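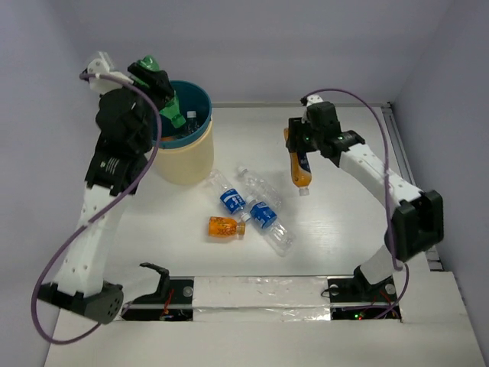
Friday, late
Posted by the author

Bottle night again. I let them pile up for the whole of February and then spend one evening being very virtuous about it, which is how I've done it since I moved to Drindimcombe and found out the nearest return machine is at the Barbosa on the ring road, a bus ride away with a bag that crackles every time you breathe.

I had the bucket out, the cream one with the teal rim. I bought it for mopping and it has been for bottles ever since, because it's a nice bucket and I felt bad putting dirty water in it! The mop gets the old one with the bad handle. Bottles go in standing up if I can manage it, since you fit so many more that way, but by the end I'm always just shoving them in at an angle and hoping for the best.

Green ones are my favorites, no idea why. I think it's because we had green bottles at my grandmother's and they seemed very fancy next to our clear ones at home. The orange soda ones I am less fond of. There is always a sticky half inch left in the bottom, and you have to turn them upside down over the sink and wait, and then the cap gets sticky too, and then your sleeve.

The plain water bottles are the real problem though, the thin crinkly kind.

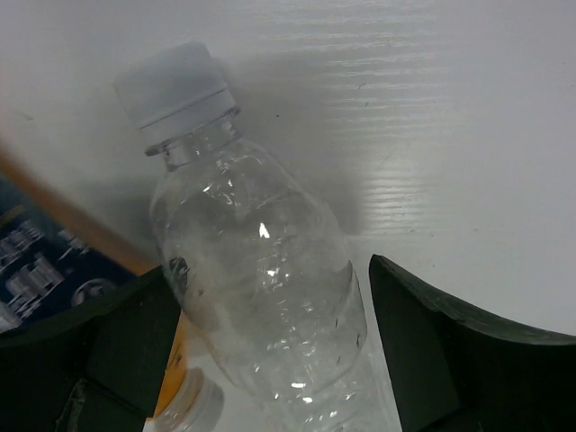 They roll if you so much as look at them, and if you grab one around the middle it caves in with that awful popping noise. I read a thing on the Litberg recycling page that says to leave the caps on, and another page (the Skirnport one, I think, where my old apartment was) that says take them off. So for years I took them off and kept them in a jar, and now I leave them on and have a jar of over 700 caps that I don't know what to do with. Yes, I counted, it was a wet weekend. I keep thinking I'll make something with them. A doormat? I saw a doormat once.

Also the machine at Barbosa won't take a bottle that's been squashed flat, so all those years of stamping on them to save space were a complete waste of good stamping. Now I carry them in whole, like eggs. Last time I had 24 and it spat out 3, and there was a man behind me with one single can, sighing. I let him go ahead. Then it took my three on the second try, so who knows.

Things to do before the bus tomorrow: rinse out the bucket, find the big blue bag, wipe the table down again. It's a white table and every drip of orange shows up on it by morning. I also want to start buying fewer of the water ones. I wrote that in here last spring too, I just looked. There's a perfectly good steel bottle in the cupboard with a lid that smells slightly of soup.

Tea now, then bed. The 302 goes at ten past nine and I want a seat near the door with that bag.

Recent entries
The soup lid, part two
Walking home the long way from Litberg
New curtains, wrong length
What I found behind the stove
A slow Sunday and a burnt pan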